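Refreshment tray

A refreshment tray is a flat or shallow-rimmed tray on which a small amount of food and drink is set out for one person or a small group. It is used in offices, guest rooms, hospital wards, waiting rooms and private homes. The term covers both the tray itself and the tray together with what is put on it. In hotels the same thing is often called a welcome tray or hospitality tray, and in some workplaces it is called a snack tray or simply "the tray".

A refreshment tray differs from a meal tray in that it holds no cooked food and usually no cutlery. It differs from a tea tray in that hot drinks are optional. The contents are mostly things that keep well without a refrigerator: packeted biscuits, whole fruit, canned or bottled drinks, nuts and wrapped sweets.

Contents

1 Form and materials
2 Usual contents
3 Laying out
4 Storage and restocking
5 In the workplace
6 Care
7 See also
8 Further reading

Form and materials

Most refreshment trays are rectangular with rounded corners. Round and oval trays exist but hold less for the space they take on a table, and boxed items sit awkwardly on them. A typical tray has a raised rim that stops cans and fruit from sliding off when it is carried. On a tray meant to stay in one place the rim may be very low or missing altogether, and such a tray is sometimes sold as a serving board.

Common materials are melamine, moulded plastic, pressed wood, bamboo, enamelled steel and stainless steel. Melamine is light and does not mark easily, but it can stain if strong tea is left on it overnight. Bamboo and other woods need to be dried soon after washing. Steel trays last longest and are the noisiest in use.

Pale colours, especially white, cream and beige, are common in hotels and offices. They show crumbs and rings at once, so a tray that needs wiping is noticed. Dark trays hide marks and are more often seen in bars and at evening events. Some makers add a thin rubbery coating to the upper surface to keep glasses from slipping. The coating wears away first at the corners and along the side where things are lifted on and off.

Handles may be cut into the short ends or raised above the rim. Trays without handles stack more closely. The Zilura pattern, a shallow handle-less tray sold by the catering supplier Sostar, was designed so that 30 of them could be stacked on one kitchen shelf.

Usual contents

The contents vary with the country, the season and the budget. A plain tray generally has a drink, something baked and something fresh.

Drinks. Canned soft drinks are popular because they need no opener and can be put out at room temperature or chilled. Cans are placed upright. Water is put out in bottles or in a covered jug. Glasses, if supplied, are often turned upside down on a paper mat.

Baked items. Biscuits are the most usual choice. Shortbread is common for its long keeping time, and it is sold in slim cartons that take up little of the tray. It is made from flour, butter and sugar, and flavoured kinds include vanilla, lemon and ginger. Shortbread packaging often has a tartan pattern, a reference to the biscuit's Scottish origin. Other baked items include oatcakes, crackers, rusks and small wrapped cakes.

Fruit. Whole fruit that can be peeled by hand is preferred: bananas, mandarins and small apples, or grapes in a bowl. Lemons are put out where tea or water is served, either whole with a small knife or already sliced in a dish. Soft fruit is avoided on trays that may stand for more than a few hours.

Other items. Wrapped chocolates, sachets of sugar, paper napkins and a small card listing the contents may be added. The card is useful where guests may have allergies, and the outer packaging of biscuits is often left on for the same reason.

Laying out

There is no fixed rule for the order of things on a tray, but most house manuals give similar advice. Tall items go towards the back or to one side. Heavy items go near the middle if the tray is to be carried, and may go anywhere if it is not. Boxes are laid flat with the printed side up, or stood on a long edge against the rim. Round fruit is put down last, in a space where other things will keep it from rolling.

The tray is normally put in position first and filled where it stands. Filling it in the kitchen and carrying it through is quicker when many trays are needed, but cans tip easily on a smooth surface. Brinkmann (see Further reading) recommends placing the can while the tray is still bare, then the fruit, then the packets, and leaving a hand's width free at the front.

Items waiting to go on the tray are kept beside it on the same table, where they can be reached without turning round. A plain, dark tabletop makes this easier, as pale trays and bright packets stand out against it. Cloths are used at formal events but tend to ruck up under a tray when it is moved.

Storage and restocking

Stock for refreshment trays is kept dry and away from strong smells. Biscuits take up the smell of coffee and soap within a few weeks, even through cardboard. Small cabinets with drawers are often used near the point of service, with packets in one drawer, napkins and cards in another, and spare openers and spoons in a third. Cans are heavy and are better kept low down or in their outer wrap on the floor.

Cartons are marked with the date they were received, on a plain part of the packet or on a stuck-on label, and older cartons are used first. A carton with a torn end flap or a crushed corner is not put out, though the biscuits inside may be perfectly good, and these are usually eaten by the staff.

Fruit is checked each day. A lemon will stay presentable for a week or longer in a cool room, a banana for two or three days. Fruit returned from a tray is washed before it goes out again.

In the workplace

Refreshment trays for meetings became common in offices as tea trolleys were given up. In a survey of small offices in Zeltuvari, Maysoun Daher and Dindo Barredo found that 88 of the workplaces they visited put out a tray for visitors, and that only six kept a written list of what should be on it. The most frequent complaint was that the biscuits went first and were not replaced until the fruit had gone too.

Daher and Barredo also timed how long it took to lay a tray from a stocked table. Most people finished in roughly 20 seconds. Looking for napkins took longer than everything else together - a result the authors put down to napkins being kept in a different room.

The Karam guesthouse group uses a single tray for all its rooms and changes the contents twice a year. From August the chilled drink is kept and a second packet of biscuits takes the place of the grapes.

Care

Trays are emptied completely before they are wiped. Wiping round a can or a bowl leaves a ring that hardens and is difficult to shift later. Warm water and washing-up liquid are enough for plastic, melamine and steel. Abrasive pads dull a glossy surface and should not be used on coated trays. The underside needs cleaning as well, as grit caught there will scratch the table.

Sticky spills from soft drinks are softened with a damp cloth laid over them for a few minutes. Lemon juice should be rinsed off steel and bare wood promptly. 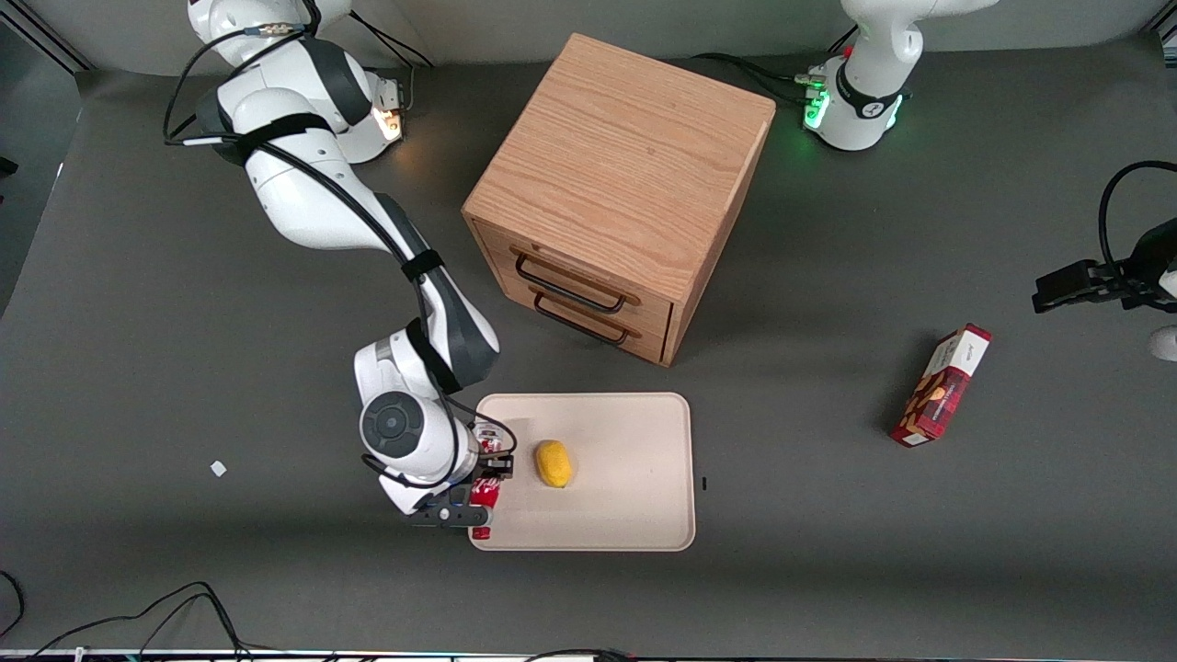
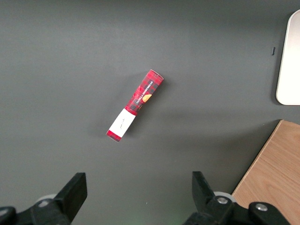 Refreshment items on a dark tabletop: a red-and-white drinks can at the edge of a shallow tray (first picture) and a tartan carton of vanilla shortbread (second picture).

See also

Butler's tray
Hospitality tray
Serving board
Shortbread
Tea trolley

Further reading

Brinkmann, Hannelore. Trays and Their Uses. Second edition.
Daher, Maysoun, and Barredo, Dindo. The Visitor's Biscuit: Refreshments in Small Offices.
Hijazi, Hanan. Setting Out: A Handbook for Guesthouse Staff.

This page was last edited on 2018-09-20.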